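Natby Support > Handheld kit > Tickets > 272

Subject: Right gripper drops out of tracking when I reach into things
Product: Natby two-hand starter kit (trial unit)
Status: Solved, with one question left open
Plan: 16-day trial

Opening message

Hi there! We have your two-hand kit on trial at Temell and I'm the one who gets to play with it, so I'm also the one writing to you. First of all, I like it a lot. The grips are comfortable, the setup guide got me going before lunch, and the first batch of table-top recordings went through your checker without a single complaint. So please read the rest of this in a friendly voice.

My trouble is with the right hand. The left tracks beautifully all day long. The right one is fine too, until I do anything that involves reaching into something: a cupboard, a drawer, a microwave. Then the replay shows the right hand freezing in place for a moment and hopping to where it should have been all along. The checker flags the episode as "pose gap, R" and throws it out.

What I'd tried before writing:

Restarted the app. No change.
Restarted the kit, both hands, in the order the guide gives (left first, which I got backwards the first time). No change.
Wiped down the marker cubes with the cloth from the box. No change, although they do look nicer.
Ran calibration again. It passed, with a green check for both hands.
Updated the app, which wanted me to calibrate again, so I did. Passed again. Same gaps.

I've attached 2 episodes, a good one and a bad one, same task in both. Happy to send more, I have plenty of bad ones!

Reply from Natby support

Thanks for the clear write-up and the files. The calibration in both episodes looks healthy. In the bad one, the right cube leaves the head camera's view for longer than the app can fill in. Two things commonly lead to that: the cube is turned too far away from the head camera, or the cable is pulling on the wrist so that the cube tilts a little with each reach. Could you check how the right cable is routed, and try the same task standing one step farther back?

My reply

Okay, cable first. I had it running straight down from the gripper and tucked under my watch strap, because I thought that was tidy. Your guide has a drawing on the cable page where it hangs in a loose loop between the gripper and the forearm, and I'd skimmed right past that drawing. With it under the strap, every time I stretched my arm out the cable went tight and rolled my wrist outward. I could feel it once I was paying attention. So I took it out from under the strap and let it hang in a loop.

Then I did the open-door, reach-in, close-door task again. Much better! The gaps are shorter and most of the episodes pass. But "most" isn't what I need, and the ones that fail all fail at the same point, when the right hand is at its deepest inside the microwave.

Standing farther back was a mixed bag. The cube stays in view longer, but I end up leaning, and then my head dips and the whole view goes down with it. The replay looks like I'm bowing to the appliance.

One more thing I noticed, and maybe it matters: the head strap. I wear it pretty high because it pinches otherwise. Is there a right height for it? The guide says "snug and level" and I can do snug.

Reply from Natby support

Good find on the cable. On the strap: wearing it high tips the camera up for many people, so the hands sit low in the picture and a deep reach is more likely to lose the cube. Please loosen the top band, bring the front pad down to just above the eyebrows, and use the preview to confirm that both cubes are well inside the view with your arms held out. Then please send us a still from the starting position, before the reach.

My reply

Strap lowered, top band loosened, and the pinching is gone as well, so that's a bonus I didn't ask for. I checked the preview with my arms out and I've put the still you wanted in this message. Starting position, microwave door open, right hand about to go in.
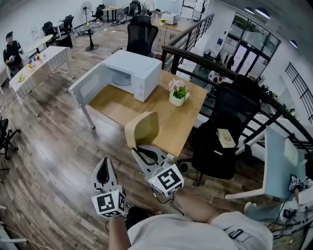 Posted by the ticket owner, Temell | Trial user

Both cubes show up nicely there, I think, and you can see the loop in the right-hand cable. The light on the right cube is green, so I'm taking that as a happy gripper. If I still have my hands too close together or too low, tell me and I'll redo it.

I also changed how I do the reach. I used to go in palm down with my elbow up, and that turned the cube away from me right when I needed it. Keeping the elbow lower and coming in a bit more from the side works a lot better. It felt weird for the first few tries and then I stopped noticing.

Results with cable loop, low strap and low elbow: I recorded a set of 16 and every one of them passed the checker. Replay is smooth, with no hopping. I'm very pleased!

One question is still open. We're deciding between your kit and the one from Guzmán, and the thing that would settle it for me is deeper reaches, like the back of a low cabinet, where I can't imagine any head camera keeping sight of the cube. Your product page mentions the Nonarano add-on for that. Does it work with the trial unit, or do we have to buy the full kit first?

And a suggestion, if you're collecting them: put the cable drawing in the quick start card. I read the card. I did not read page after page about cables, and I bet I'm in good company.

Reply from Natby support

The still looks right, please keep that as your reference pose. The add-on does work with trial units, and we can extend your trial so you have time to test it. I've passed the cable drawing suggestion to the people who make the card. Marking this as solved and leaving it open for the add-on question.

My reply

Yes please to the extension! Same shipping address as before. I'll start on the low cabinets as soon as the box gets here and post the results in this ticket.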